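Cork underlayment under a floating floor in a home office?

Forum: Flooring and Subfloors

birchlane_reno
Doing the back bedroom over as an office in July. It's a 1970s ranch, plywood subfloor over a crawlspace, and the carpet is already out. I want click-together engineered planks and I'm stuck on what goes under them. The store is pushing Eltari foam with the film attached. My neighbor used 5 mm cork from Ponce and likes it. Room is square, one closet, one heat register. Main complaint with the old floor was noise and cold feet. Is cork worth the extra money or am I paying for a nice story?

tackstrip
Cork. I've put it down in two bedrooms and a hallway and would do it again. It doesn't flatten out under furniture the way cheap foam does. Check your plank manufacturer's limit on underlayment thickness before you buy, though. Some of them want 3 mm or less and will turn down a warranty claim if you go over.

mudsill
Cork is fine but it won't fix cold feet over a crawlspace. That's an insulation problem. What's between your joists right now? If the answer is "some batts hanging down" then spend the money there first and use whatever underlayment the plank maker tells you to use.

birchlane_reno
Batts, yes, and a few have dropped. I was hoping to avoid going under there.

mudsill
Everybody hopes that. Go under there. Bring wire hangers, put the batts back up tight against the subfloor, and look at the ground cover while you're down there. If the plastic is torn or missing you're sending moisture up into your new floor all summer.

gray_putty
I'll disagree with the cork crowd. I used 5 mm cork under a thin click plank and got movement at the joints by the second winter. Too much give for that locking system. Pulled it all up, went to the Eltari foam at 2 mm, same planks, and it's been quiet ever since. Thicker isn't better under a floating floor.

tackstrip
What was your subfloor like? Every time I hear about joints opening up it's a dip that didn't get filled. Cork doesn't level anything and neither does foam.

gray_putty
Within spec. I had a 6 foot level on it and patched two low spots. I'm not saying cork is junk, I'm saying 5 mm was too much for that plank. The instructions said 3 mm maximum and I didn't read them until after.

tackstrip
Well, then we agree. That's what I said in my first post.

gray_putty
You said cork, then you said check the limit. I'd put it in the other order.

halfbath_hank
Mine was Atik engineered, 1/2 inch thick, over 3 mm cork. Four years with no problems. Let the boxes sit in the room for a few days with the heat or AC running like normal. Leave the gap at the walls the instructions call for, and undercut the door casing so you aren't trying to scribe around it.

birchlane_reno
Thanks. Atik is one of the two I'm looking at, the other is Carex. Carex allows 3 mm, so 5 mm cork is out either way. Next question is the desk. It's a heavy one and I've read you can pin a floating floor with too much weight on one side.

mudsill
A desk won't do it. Kitchen islands and loaded bookcases on opposite walls are where people get in trouble. Use wide felt pads and don't screw anything down through the planks.

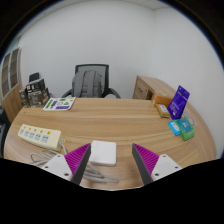
halfbath_hank
Same experience here with the desk, no trouble. Think about color while you have samples at home, because I didn't. I picked planks from a chip under store lights and they fought with everything else in the room. Mine is a light wood desk with a fine straight grain and a curved edge, like the one in the photo, and next to a busy reddish floor it looked like it came from another house. Carry the samples in, set them on the floor next to the desk legs, and look at them in the morning and again after dark. I ended up with a plain pale oak and it settled the room down.

gray_putty
Matching floor to furniture is backwards in my opinion. The desk will be gone before the floor is. Pick a floor you like with your trim and doors.

halfbath_hank
I've had the desk longer than I've had the house.

birchlane_reno
Trim is painted white so I'm free there. Went into the crawlspace this afternoon. Five batts down, and the plastic has a tear by the access door. Fixing both before I order anything. Leaning toward Carex in a light finish with 3 mm cork.

mudsill
Good. Overlap the new plastic a foot or more past the tear and tape the seams. Check the subfloor with a moisture meter before the planks go down, and write the readings down somewhere.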